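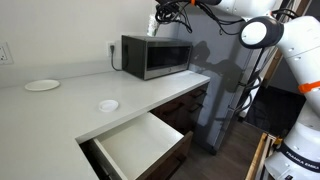

Corner counters: microwave placement and cord routing

A microwave set near the inside corner leaves both runs of an L-shaped counter clear for work. Check the manual for side, rear and top clearances before settling on a position. Where no figure is given, allow 3 inches at the sides and back and keep the top bare.

Plug directly into a wall outlet. Extension cords and power strips are not suitable for this load. Slack should lie behind or beside the cabinet, away from the front edge and the sink. Do not coil it tightly or trap it under the feet.

Plates and saucers

Leave a landing area next to the door wide enough for one dinner plate. Small dishes waiting to go in the drawer should sit well back from the edge – an open drawer puts the user's hip right at that height.

Lining a drawer

Empty the drawer and vacuum the corners. Measure the inside at front and back, as older boxes are rarely square. A drawer 400 mm wide and 489 mm deep takes a liner cut 3 mm short in each direction. Dry-fit first, then press down from the back forward.

White surfaces

Wipe with dish soap and warm water, then dry. Scouring powder dulls a glossy finish – the damage shows first along the front edge.

Tips compiled by Nazmiye Kılıçarslan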